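Notes for week four: pot odds, position, and why I fold so much

Hi everyone! Lina Zein again. These are cleaned up from what I scribbled on the board, plus the two hands we ran out of time for. If you missed the session, read the pot odds part twice and the rest once.

We use cookies to remember your preferences and to see which pages get read. By continuing to use this site you accept our cookie policy. Accept / Manage settings

Pot odds first. You're comparing two things: what it costs to call, and what you stand to win if you do. Say the pot is 164 after your opponent bets, and it costs you 26 to call. You're getting a bit better than 6 to 1. So if your hand gets there more often than one time in seven or so, calling makes money over the long run, even if it loses tonight (and it will lose tonight, if your luck is anything like mine).

Now the draw. With a flush draw on the flop you have nine outs. Multiply by two for the next card and you get 18 percent, which is a hair under the true figure, and close enough when the dealer is staring at you. Multiply by four ONLY if you're all in and will see both cards for free. Half of you used four on the quiz hand with another bet still to come, and that's how stacks disappear.

So 18 percent against a price that needs under 14. Easy call. Change the bet so you're paying 26 into a pot of 60 and it's a fold, unless you expect to win a good deal more on the river. That extra money is called implied odds, and we all overestimate it. I did for years! My rule is to ask who exactly is going to pay me off when the third spade lands. If I can't point at a person and a hand, I don't count the money.

Position next. I had you deal out hands from the button and from under the gun so you could feel the difference, and I think most of you did. Acting last means you get to hear everyone else's story before telling yours. King-ten offsuit is a pleasant little hand on the button when it's folded to you. Under the gun at a full table, throw it away and don't look back.

The Saliba hand (page two of your packet) is a good one to go over with this in mind. He opens early, Gostov calls in the middle, and the big blind comes along with seven-six of hearts. Flop is king of hearts, nine of hearts, two of clubs. Everyone checks to Saliba, who bets, and Gostov raises. Stop there and write down what you'd do in the big blind before reading on.

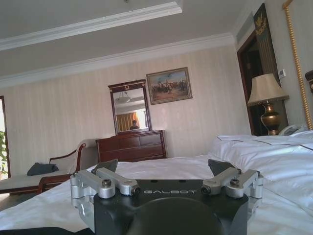
White bedding in a hotel-style room, with a GALBOT gripper over the bed.

My answer is fold, and yes, I heard the groans. You have a flush draw, but it's a small one, and two people are telling you they like this flop. Some of the time one of them has a bigger flush draw, which means your outs are partly poison. You're also out of position for the rest of the hand. The raw price might look okay, but you still have Saliba to act behind the raise, and if he shoves you've paid for a card you never get to see.

A few of you asked about keeping records. Please do it! I filled in a notebook for 207 sessions before I saw that I was losing almost everything I made on Fridays in games that started after 11 p.m. Write down the start time, the stakes, what you bought in for, what you left with, and one hand that bothered you. Skip the hands you won.

For next time, do the Femine and Hondard hands at the back of the packet. Work out the price on each street and show me the arithmetic, even if it's messy. In the Hondard hand, watch the turn card, as it takes away two of your outs and nearly everyone misses it. Bring a deck if you have one, mine is missing the four of diamonds.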